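Trilside Hall craft and candle group
Notes of planning meeting, April 2022

Present: Tania Liyanage (chair), Kamran Ansari, Loredana Sanna, Tullio De Luca, Gaetano Greco (notes)
Apologies: Erinley branch

1. Last notes
Agreed. One correction, the March figure for materials should be £201 not £210. GG to amend.

2. The work table
Long discussion. Tania wants the big brown table kept for liquids and small pouring work only, paper and fabric to go on the folding ones. Kamran fine with this as long as the lamp stays put. Loredana said stuff creeps back onto it between sessions and she spends the first bit of every class shifting it. Agreed a short list of what lives there: beaker, white cup, the tray with the round wells, desk lamp, one cloth, glass for sticks. Anything else goes back in the cupboard. TDL to write the list up big and stick it on the cupboard door.

Cloths. Green ones for the table, the others for the sink. Please fold after use, they get left in a ball. 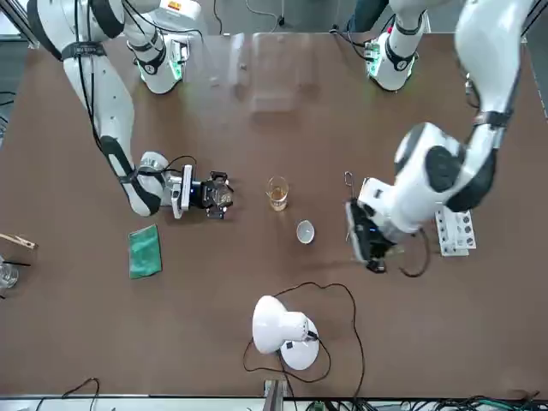
Should the lamp flex be taped down or just moved?
Moved for now. Run it off the back and keep the spare length coiled, tape leaves a mark on the top and Tullio only got the last lot off with a lot of scrubbing. Look again next meeting if people still catch it.

3. Glassware
Small beakers only on the table, large jug stays by the sink. Loredana asked for 3 more of the small ones. Agreed, order from Calitz with the next lot. Kamran asked that anything coloured gets a label before it is put down, even if your only going to be a minute. Agreed by all.

4. Trays
The well trays need a rinse straight after use, wax or dye left overnight is a pain to get out. Tania to show new people how. Discussion of whether to get deeper ones, no decision. D'Amico catalogue passed round, Gaetano has it if wanted.

5. Sessions
Next block to be seven weeks, 90 minutes each. Setting up is on top of that so helpers please come early. Tullio can't do the first two, Kamran covering.
Evening class fee stays as it is.

6. AOB
Cupboard key still missing, Loredana to ask at the office.
Kettle. Tania will bring her old one.
Hooks for aprons, Kamran has offered to put them up, no objections.

Actions
TDL - list for cupboard door
LS - beaker order, key
KA - hooks, cover for frist two sessions
TL - tray demo, kettle
GG - correct March notes, circulate these

Next meeting same place, date to be sent round by Tania.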